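4.2 Getting the milk right

I'll admit I got a bit obsessed with the milk pitchers (my notes from October are mostly about foam). We ran 126 cappuccinos through the Goltero machine at our Jolloldale bar.
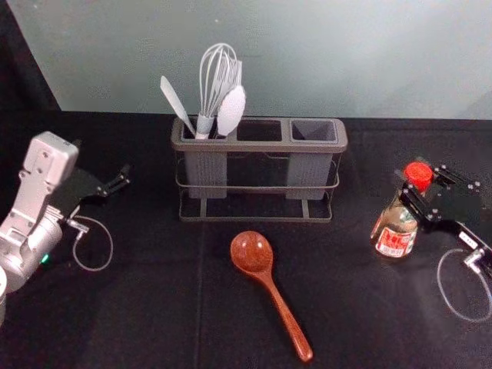

Figure 3. Gray utensil holder with three compartments, on a black cloth.

4.3 Who tasted what

I split the drinks between 29 tasters, and 18 of them were regulars at the Urnura cafe, so they came in with strong opinions! They scored sweetness first, then body. I'd swap that order next time, as the body scores jumped around a lot more than I'd like, mostly for the Tamihana beans.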